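Home | Diary | Workshop Notes | Archive | Contact

Print this page | E-mail this page

January, evening

Second pass on the felt blanks for the Dunasora hats. Bath held at 62 degrees for the first soak, then raised to 85. The 100 g blank took the dye evenly at the rim and poorly at the crown – probably residual size from the Bartoš stock. Rinse water ran clear on the fourth change.

Janka Koubek phoned at four. She wants the brims stiffer and will accept shellac. I quoted her two weeks.
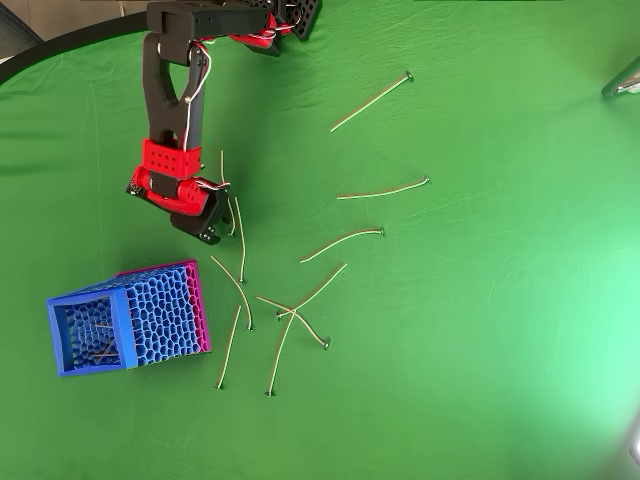
Shellac

Mixed a thin cut in the Drokell jar, 1000 ml of alcohol. Two coats on the underside, one hour between. Brim deflection is down but the edge still curls on the left. Will reblock tomorrow with the cord set lower.

Valquíria Caldeira returned the Goretti block with a split along the grain. Glued and clamped. Do not steam before the weekend.

Order: cord, pins, alcohol.

Recent entries
Carding by hand, second attempt
Steam kettle descaled
Notes on rabbit felt
Block sizes, corrected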